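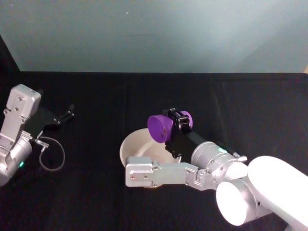

Limb darkening is the drop in brightness from the center of the Sun's disk to its edge. It can be measured at home with a projected image and a light meter. The method needs a dull, dark surface around the projection area so that stray light does not reach the meter. Black cloth laid over a tabletop, against a pale wall, does this well enough, provided the wall itself gets no direct sun. Shiny paint and bare varnish should be avoided.

Warning: never look through the telescope or its finder while it points at the Sun. Cap the finder before starting.

1. Setting up the projection

Fit a low-power eyepiece and turn the telescope toward the Sun, using the shadow of the tube as a guide. Place a flat white card behind the eyepiece, square to the light path. Move the card until the disk is 56 mm across, then focus on the edge. If the disk looks oval, the card is tilted.
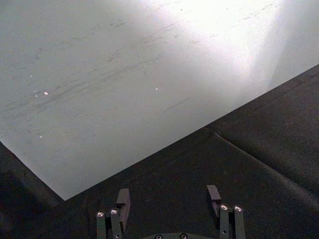

Pale sheet on dark cloth, with bright light toward one side.

2. Taking readings

Mark the center of the disk and draw a straight line from it to the edge. Mark 5 evenly spaced points on the line, the first at the center and the last just inside the edge. Hold the meter probe at each point and write down the value. Then take one reading outside the disk and subtract it from all the others. The Sun drifts, so bring the image back to its outline before every reading.

3. Working out the result

Divide each corrected reading by the center value. Plot the results against distance from the center, with the radius set to 1. The curve should be nearly flat at first and fall faster toward the edge. A reading taken across a sunspot will be low and should be left out.

Thin cloud spoils the series. If the center value has changed when it is checked at the end, repeat the whole set.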